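Garment folding rig: frequently asked questions

Applies to the two-arm rig in the shared workshop on Nelura Street, maintained by Virgil Matei. The questions are those that come up most often from members who want to use the rig or build a copy. Building notes are kept separately on the bench computer.

What does it handle?

Soft, light clothing, on a wooden table top. The usual pair is a blue-and-white striped garment and a pink one with a large printed front.

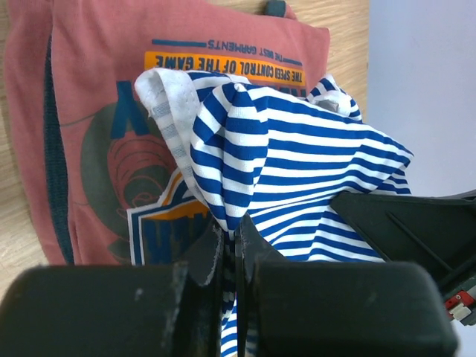
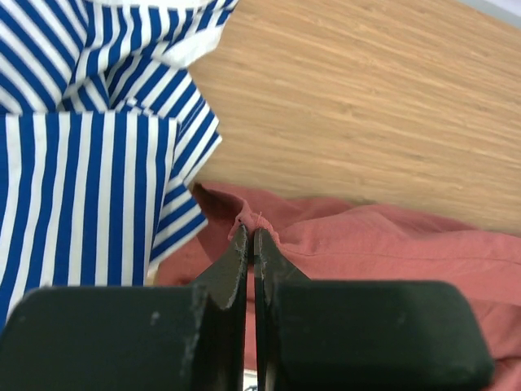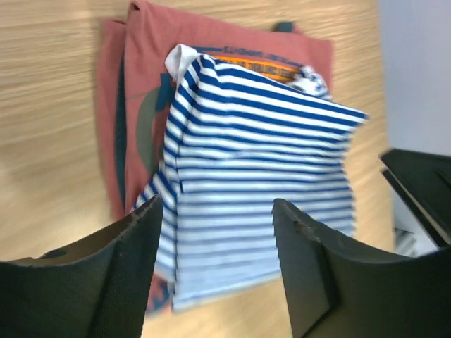
Why two garments at once?

Separating one item from another is a harder job than folding a single item on a clear table, and it is the job a laundry pile presents. Two garments are the smallest pile that tests it. The striped one and the pink one differ enough in colour that a person reviewing a run can tell at a glance which cloth is between the fingers. Once the rig copes with the pair, two plain garments of the same colour are the next step. That has not been tried.

How is the gripper built?

Two opposed finger blocks, each narrowing to an inner finger that does the pinching. The blocks are printed in the workshop. The drive is a Rutuna servo with a rack on each side, so both fingers close by the same amount and meet in the middle. The bracket behind the fingers is ribbed to save weight. A solid version was made first and the wrist joint sagged under it.

Can I change the fingers for my own?

Yes. Each finger is held by 2 screws. Keep the overall length within the drawing or the wrist camera will need to be set up again. Put the originals back afterwards.

The fingertips look worn. Do they need replacing?

Not on looks alone. Scuffs and chips along the inner edges come from normal use. Replace a finger if the edge snags cloth when dragged by hand across a scrap, or if the two tips no longer meet. Spares are in the drawer marked Itska, along with the screws.

Why does the wrist camera see so much of the gripper?

It is mounted close behind the fingers so that the tips and the cloth between them stay in view together. The lower part of the picture is lost to the finger blocks as a result. Moving the camera further back was tried and gave a better view of the table, but small folds became hard to make out. The closer mounting was kept.

Some pictures are blurred. Is the camera faulty?

No. Streaks in the wood grain and soft edges on the stripes are motion blur and appear when the arm is travelling. If blur is present with the arm at rest, check that the lens ring has not worked loose – it has done so twice.

How hard does it grip?

The current limit is set at 30 per cent of the servo's rating. This holds a shirt by a small pinch without marking it. Raising the limit does not help with missed grasps, which are nearly always a matter of finger height. Do not set it above 80 per cent. The rack will skip teeth before the servo stalls, and the zero position is then wrong until the gripper is homed.

Why does it pinch a fold instead of taking an edge?

Edges lie flat and the fingers slide over them. A raised fold gives the tips something to close on. The drawback is that a garment lifted by a fold hangs in a bunch, so a second grasp with the other arm is usually needed before it can be laid out.

Will it damage my clothes?

It may pull a thread. Bring items you do not mind losing. Avoid loose knits, lace and anything with beads or hooks. Zips are acceptable if closed.

How many grasps have been logged?

The counter stood at 3,609 when this page was last revised in April. It counts every closing of either gripper, including those that caught nothing, and so should not be read as a success figure.

Which software does it run?

The arm control is a fork of the Ardeleanu motion package with the speed limits lowered. Grasp points are chosen by a separate program on the bench computer. Both start from the same script. Start the control program first if running them by hand, and wait for both arms to report home.

Can I run it unattended?

No. Stay within reach of the stop button while the arms are powered. The button cuts the motor supply and leaves the cameras on, so the last view is kept. The arms will drop slowly when the supply is cut; keep hands off the table until they have settled.

How do I book it?

Add your name to the sheet beside the rig. First-time users need a short session with Virgil, normally at 18:00. Leave the arms parked, the power off and the table clear when you finish.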